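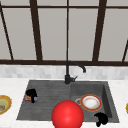 在模拟厨房里录示范，最费时间的其实是录之前那几分钟。我在Kakero里录收拾水槽的任务录了大半年，一开始完全是想到哪儿录到哪儿，进场景、抓起手柄就开干，录完一看，同一个动作我有三种做法，模型学得晕头转向（我自己回看也晕）。后来我养成一个习惯：进了场景先不动手，盯着台面把要碰的东西念一遍。比如右边水槽里那个橙红边的盘子，就在龙头出水口下面偏右一点，手从正上方直直往下探，很容易先撞上龙头。念到这里我就会决定好，这一批全部从右边绕进去。决定了就不许改，哪怕录到一半觉得左边好像更顺手，也忍着，下一批再说！

下面这些小窍门都是我自己攒的，没什么顺序，想到哪条写哪条。

先把任务写成一句话

贴在显示器边上，真的用纸写。“把盘子从水槽拿到台面上”，就这么一句。句子里要是出现了“然后”，多半就该拆成两个任务。我以前贪心，录过一个“拿盘子然后关柜门然后把杯子摆正”，一条录下来手都酸了，中间有一步歪了整条都得扔，气得我去洗了一池子真的碗。

热身那几条别存

每次坐下来，前面几条手都是生的，夹爪开合的时机总慢半拍。我会专门开一个叫“热身”的文件夹，随便抓抓放放，喝口水，再开始正式录。文件夹到周末一把清空。千万别心软留着，想着“这条看起来也还行嘛”，混进去以后再挑出来可太难了。

一条控制在25秒以内

说的是我自己的单件搬运任务，大任务另算。超过25秒的，十有八九是我在半空中犹豫了。人犹豫的时候手会小幅度地晃，晃来晃去，学出来的东西也跟着在半空晃，看着特别像我，又好笑又心疼。要是实在得停下来想，就按取消，想好了重新来。

手柄的事

我用的是Irklow的手柄，握久了掌心出汗会打滑，我在把手上缠了一圈网球拍用的吸汗带，厨房里那种防滑垫剪一条也能凑合。线一定要从桌子后面走，别从胳膊底下走！我有一批数据，每次往右伸手都会轻轻顿一下，查了一晚上，就是线勾在抽屉把手上。还有椅子，把轮子锁上，不然使劲的时候人会慢慢往后滑，自己根本没感觉。

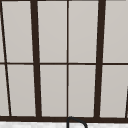 一个任务要录多少条才够用？
先录47条就停下来训练一次，看看它卡在哪一步，再决定后面补什么。

47这个数说起来没什么道理，是我第一次认真录的那批，录到第47条家里停电了，索性就拿去训练，结果看出来的问题比我后来咬牙录满100条那次还清楚：它总在快碰到盘子边的时候合爪合早了。我补了九条专门放慢最后一小段的示范，情况好了不少。从那以后我就一直这么干，先少录点，看一眼，再补。一口气录100条听着很有成就感，可要是第三条开始手法就偏了，后面全得陪葬。

摆东西别太整齐

这一条是Shakuntala Pant教我的，我们在Drotedham合租过一个工作间，她录抽屉，我录水槽，背对背坐着，谁骂人对方都听得见。她看我每次重置场景，都把盘子放回同一个点，就过来把我的鼠标拿走了，说你这样教出来的东西只认得那一个点。她的办法是掷骰子，单数往左挪，双数往右挪，点数大就多挪一些，再随手转个角度。土是土，比我自己“随便放”要随便得多，人觉得自己在随便放的时候，放来放去还是那几个地方。骰子我现在还用着，就搁在键盘旁边的茶杯盖里。

转角度有个小地方要留心，圆盘子转了等于没转（除非上面有食物），勺子、瓶子、带把的杯子才值得花工夫转。

失败的也留一点

单独放，名字里写清楚是怎么失败的，“滑了”“撞龙头”“夹空了”，两三个字足够。我不拿它们直接去训练，但是回头检查的时候很有用，一看哪种失败最多，就知道下一批该小心什么。夹空之后又重新抓起来的那种我最喜欢，会单独归一类，慢慢放进训练里去，让它也见一见出了岔子以后怎么往回找补。这类示范别故意演，演出来的失误特别假，手会提前知道自己要失误。

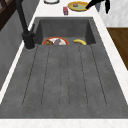

换视角检查这一步，我是吃过亏才加上的。操作的时候眼睛习惯盯着一个方向，觉得什么都看得清清楚楚，换个机位再看就两码事了。从沥水板这一头往水槽里看，红边盘子和旁边的香蕉都只露出上半截，下面全被水槽近处的边沿挡住了，光靠这个角度，夹爪下到多深根本说不准。所以每录一小批，我就挑一条，把所有视角都放一遍，问自己一句：要是只给我这些画面，我知道手该往哪儿放吗？答不上来，就先去调机位，调好再录。夹爪凑到台面上那个金边黄盘子跟前的时候也一样，指尖离盘子还有多高，单看一个角度很容易看走眼，我一般会多对照一个侧面的。

机位调好以后截张图存着。软件更新之后偶尔会给你悄悄恢复默认，有图一对就知道了。我去年十一月有一整批就是这么废的，视角偏了一丁点，肉眼看着差不多，跟前面的混在一起训练就是不对劲。

文件名

别用“最终版”，别用“最终版2”，求求了。我的格式是任务、东西、从哪边伸手、当天第几批，全用短词，中间加横杠。备注另开一个文本，写当天的状态，困不困，有没有换过手柄灵敏度。听着啰嗦，可是有一次我发现下午录的那几批明显比上午的拖沓，翻备注一看，全写着“刚吃完饭”。现在午饭后那一个小时我只做整理，不录。

整理的时候我会开倍速看，看开头和结尾就行。开头看手是不是从差不多的位置出发，结尾看松爪以后有没有老老实实退开。好多人（包括以前的我）东西一放下就按停止，夹爪还贴在盘子上呢，学出来的就会放下盘子然后呆呆地杵在那儿。松开，往上抬，停一小下，再按停止。这一小下我在心里默念“放好了”，三个字念完正好。

备份

Kamath的网盘我只放压缩过的视频，方便手机上翻。原始的动作记录存在两块硬盘里，一块在抽屉，一块在我妹妹家。每录完一批就拷，别攒着。拷完随便打开一条播一下，播得动再去关电脑。

哦对，还有眼睛。盯着渲染画面久了特别干，我定了个厨房用的那种拧一拧的小闹钟，响了就站起来，去看看窗户外面，顺便把茶续上。闹钟别放手边，放到要走两步才够得着的地方，不然一伸手就给它按掉了。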